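Trays at the Window: A Cafe Owner Explains

Oct 13, 2019

The owner of Brulley wants me to believe that a square wooden tray can change how people behave in a cafe. I went in doubting it and came out doubting it a little less.

"People spread out," she says. "Give them a tray and they stop spreading." She switched the window counter over in March, paying 950 for a batch of trays from Trirketo. I ask whether that isn't a lot for something to put a cup on. She says the plastic ones she had before slid around and looked like a school lunch.
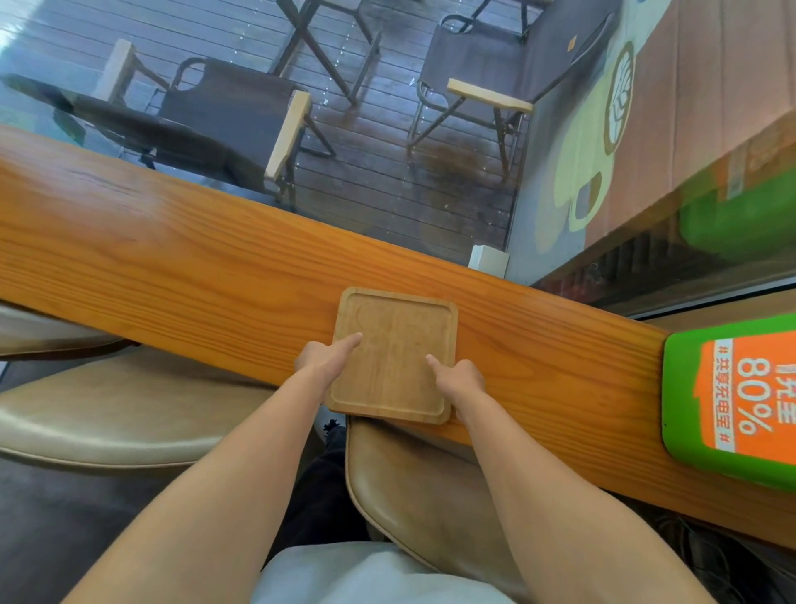 I point out that a tray with a raised rim also takes up room, and that the counter is narrow to begin with. She doesn't argue. "Push it too far forward and it hangs over the front. I know. I still like the rounded corners. Nobody catches a sleeve."

Her theory is that two people sitting together will each keep to their own square. My theory is that they'd do that anyway. She has no numbers for me, only what she sees from the register, and she admits she is looking for it.

The counter itself she defends harder. The orange color was her choice, and a designer from Blackburn tried to talk her out of it. "He wanted gray. Everybody had gray."

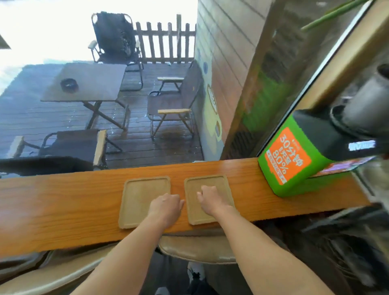
Then there is the deck. She spent 2112 on it, counting the folding furniture, and I ask how many days a year anyone wants to sit out there. She laughs and says fewer than she told the bank. The seats at the glass fill up first, she says, and customers seem happy enough to look at the planks from a padded chair.

Would she buy the trays again? "Yes. Maybe 3 fewer."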